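Why Does Popcorn Pop?

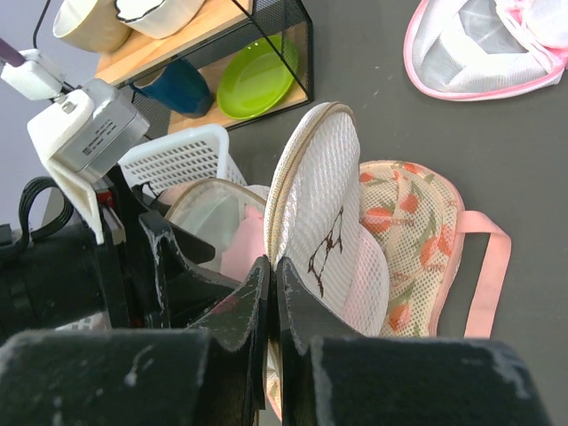 Two black fingers, slightly apart.

Every kernel of popcorn is hiding a tiny drop of water. It has a very tough coat, so the water can't get out. Rude, really.

Heat the kernel and the water turns to steam. Steam wants lots of room. It pushes and pushes until the coat splits, and the soft starch inside puffs out into a white blob with no particular shape or flavour.

The flavour is your job. So is finding the 2 kernels under the couch.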